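Course Handout 5: Good Practice for Hand-Held Gripper Recording

Robotics Lab Methods, spring term
Instructor: Anoma Kanagaratnam
Lab sessions: Gaétan Lavoie, Parviz Rashti
Revised April 7, 2021

Read this before your second lab session. It replaces the two-page sheet you were given in February. The main changes are in sections 2 and 4.

1. What these rules cover

They cover recordings made with the hand-held grippers on desks and benches in the teaching lab. They do not cover the fixed arm in the Jasel room, which has its own safety rules and its own sign-off. If you have not done the arm induction you may not go past the yellow line in that room, even to pick something up.

The hand-held gripper has no motor. You close the fingers yourself with the trigger. For that reason the lab counts it as a hand tool, and you do not need a second person present. You do still need closed shoes, and long hair tied back when the linkage is moving. The linkage arms can pinch. Keep the fingers of your free hand off the pivots.

2. Checks on the gripper

Do these at the start of every session, in this order.

Look at both finger pads. Scuffs and dust are normal. A pad that is lifting at the corner, or that moves when you press it sideways, is not. Put that gripper on the repair shelf with a tag and take another one.

Check the screws that hold the pads. If a screw is missing or stands proud of the surface, do not record with that gripper.

Wipe the pads with a dry cloth. No alcohol -- it dries out the facing material, and we lost a set that way last year.

Open and close the gripper five times. The two fingers should meet evenly. If one arrives before the other, the linkage needs adjusting, and Parviz will do that. Please don't do it yourself.

Wipe the camera lens, then look at the live view. Both fingers must be in view when the gripper is open.

3. Checks on the work surface

Most bad recordings in last term's set were bad before anyone picked anything up. Of 268 recordings handed in, 21 were rejected, and 14 of those were rejected for the state of the desk.

Clear the part of the desk you will work on. Personal items go in your bag and the bag goes under the next desk. Printed sheets are the usual problem. A name, a phone number or a student number on a sheet of paper may be readable in the recording even if you did not notice it at the time. Turn sheets face down or take them away.

Look at the light. A glossy desk top will reflect the ceiling lights, and the reflection moves as you move. Some glare is acceptable. If the object itself is lost in it, shift the task to another part of the desk.

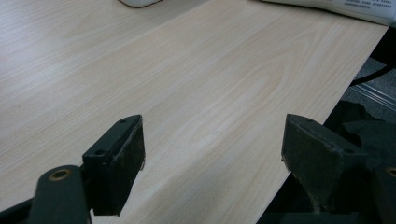
Figure 1. Open gripper over a wood-grain desk. Note the printed sheet at top right and the glare on the left side.

Check past the edge of the desk too. The camera will pick up the floor, chairs and cables if you work near a side. None of these spoils a recording, but a cable you can catch with your foot is a hazard, and you will be watching the gripper and not the floor. Move the cable or move yourself.

4. During the recording

Start with the gripper open and still. Hold it there for a slow count of three.

Move at a steady speed. Students tend to hurry the approach and then hover over the object. Try to do neither.

Keep your free hand out of view unless the task sheet says it is a two-handed task.

If you drop the object, keep recording and pick it up again. Mark the recording "drop" in the log. Do not delete it. A failed grasp is useful to us as long as it is labeled as one.

If a person walks into view, stop. Mark the recording "person" and start again. Consent forms cover only the people who signed them.

5. Log entries

Write the entry right after each recording, before you start the next. Every entry needs your initials, the gripper tag, the desk number, the task code and one of these result words: good, drop, person, stopped. Add a note if something was unusual.

A sample entry:

TP, gripper Brusura 2, desk 4, task 105, drop. Object slid off left pad on second try.

That one is from Tipene Pryor's log and it is the right length. Entries that say only "ok" will be sent back.

6. When to stop the session

Stop if the gripper starts to stick, if a pad comes loose, if your wrist or forearm hurts, or if you have been recording for 40 minutes without a break. The gripper is heavier than it feels in the first few minutes.

Report any injury to Gaétan, including small pinches. The form is in the blue folder by the door.

7. For next week

Read the Ospina notes on task design, pages 1 to 9. Bring one small object that you are willing to leave in the lab until the end of term. Abdelkrim Tazi will give the first half of the lecture, on how recordings are checked and scored.

Logs from your first session are due at the start of class. Hand them in on paper.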